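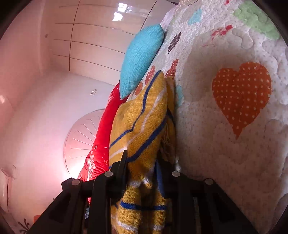 This report covers the work on the guest housekeeping and laundry service at the Herkano guest house in Wirkville, from the start of March until now. The grant from the Collden fund was given to us for three things: repair of the laundry room, training of the staff, and a better way to return lost items to guests. Of these, the lost items are the part where guests write to us most. A knitted piece in mustard yellow, such as a sweater or a scarf, is easy to recognize and goes back to its owner quickly, but a plain white shirt can stay on our shelf for many weeks. For this reason we now write the color and the kind of fabric in the register on the same morning, together with the room number.

Laundry room. The floor and the water pipes are finished. The electrician has still to connect the second dryer, and he has promised to do it before the summer guests arrive. We paid 1318 dollars for the pipes and 872 dollars for the floor. Both amounts are inside the budget you approved, and the invoices were sent to your office by Marwan Jaber. The paint was not in the first plan, so we paid it from our own account.

Training. Eight members of the staff took part in the course, which was held in the breakfast room after 2 p.m., when most guests are out. Four of them have also learned to use the booking program, so the reception desk can now be helped in the evening. Two evening lessons had to be moved because a large wedding group was staying with us. I regret this delay, but we have already given these lessons again.

Guest opinions. The comments about the rooms are better than in the winter. Guests like that towels are changed earlier. We still receive complaints about noise from the corridor on the upper floor, and this problem is not solved. A carpet would help, but it is not covered by the present grant.

Next period. We will open the second dryer, print the new price list for laundry, and ask Stan, our supplier of linen, for a new contract. I would also like to request your permission to use what remains from the training money for door seals on the upper floor.

Elias Tannous
Manager, Herkano

4 shares
0 comments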